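Killildale community kitchen gets its dishwasher after a long winter of hand washing

Killildale, March 2018

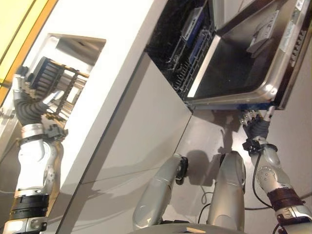
When can local groups start using the new kitchen? Bookings open on Monday for any group already on the hall's list, and everyone else can put their name down from June.

It has been a long wait for the people who cook, bake and wash up at the Killildale hall, and if you have ever stood at that old double sink after the harvest supper with your sleeves rolled up past the elbow, you will understand why there was quite a bit of cheering this week when the new kitchen was finally declared ready. The tall white cupboards are up, the dishwasher is built in among them, and the tea towels that used to hang from every chair back in the main room have been washed, folded and put away in a drawer of their own.

The work was done by Briltivier, the small joinery firm on the mill road, which has fitted out plenty of kitchens in the area but never one that has to feed a wedding on Saturday and a toddler group two days later. Parveen Uddin, who drew up the plans and has run the Friday lunch for longer than she cares to say, wanted plain fronts that could be wiped down in one go and as few knobs as possible for aprons to catch on.

"People kept asking me if I wanted something fancier, and I said no, I want to be able to clean it at ten at night when I'm tired," she said. "I've had fancy. Fancy holds on to gravy."

The dishwasher was the part everybody had an opinion about. One camp wanted a big catering machine, the kind with a hood that comes down, and the other (mostly the bakers, it must be said) wanted an ordinary household one that anyone could walk up to and use without being shown. The household camp won, partly on price and partly on noise, as the kitchen shares a wall with the room where the choir practices. The choir has already sent a very nice card.

A word on loading it, at Mrs. Uddin's request. Plates should be scraped but don't need rinsing. The good knives and the wooden boards still go in the sink, please, and so do the blue mixing bowls that were given in memory of the Wilczyńska family's grandmother, who made dumplings in this kitchen for so many years and would not have trusted them to any machine. Once a load is done, leave the door down for a little while before you start putting things away. There will be a card on the wall with all of this written out, and another next to the kettle explaining the kettle, which has its ways.

Money for the kitchen came from three places — the summer fair, a grant from the Premel fund, and a jar on the library counter that brought in $600 all by itself, a good part of it in quarters. The library would like it known that the jar is still there and that it is now collecting for new curtains in the main room.

Not everything is finished. The old pantry shelves are waiting for a coat of paint, the serving hatch sticks when the weather is damp, and there is some debate over where the big soup pots ought to live now that their corner has gone. Mrs. Uddin would like them low down, near the stove, and the Tuesday cooks would like them anywhere they don't have to kneel. Anyone with a strong back and a free afternoon is welcome to come along and help move them, possibly more than once.

The first meal out of the new kitchen will be the Friday lunch, with leek and potato soup, soda bread and two kinds of crumble. There are 52 seats and they tend to go early, so call the hall office or stop in and write your name on the sheet by the front door. Lunch is at noon. Bring a dish if you like, and put your name on the bottom of it so it finds its way home.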